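Ticket 269: Brundale compressor station, suction pressure transmitter drift
Raised by: Graciela Villalba
Status: Monitoring

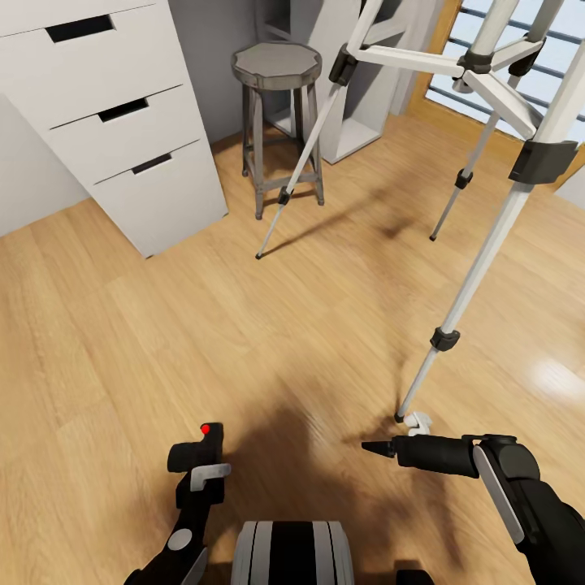 Unit 2 suction pressure reads 11 kPa above the local gauge at steady flow. Discharge side agrees. No alarm raised; the deviation limit in the Drovell historian is set too wide to catch it.

13 June 2025, 09:40
Isolated and vented the transmitter. Zero reads 9 kPa. Re-zeroed, returned to service. Offset back within five hours.

14:55
Checked impulse line for liquids. Small amount of condensate drained at the low point. Slope toward the tapping is not per the Tinby hook-up drawing. Offset unchanged after draining.

Arvid Bråten:
Please confirm the scaling in the RTU before swapping hardware. Ruddock had the old range left in the analogue input block after the gas metre run was changed over.

Graciela Villalba:
Confirmed, range matches the datasheet. Loop current checked at both ends, no discrepancy. Fault is at the sensor.

Action: spare transmitter fitted, offset cleared. Removed unit tagged for bench calibration. Impulse line re-slope added to the July shutdown list. Deviation limit to be tightened under a separate change request.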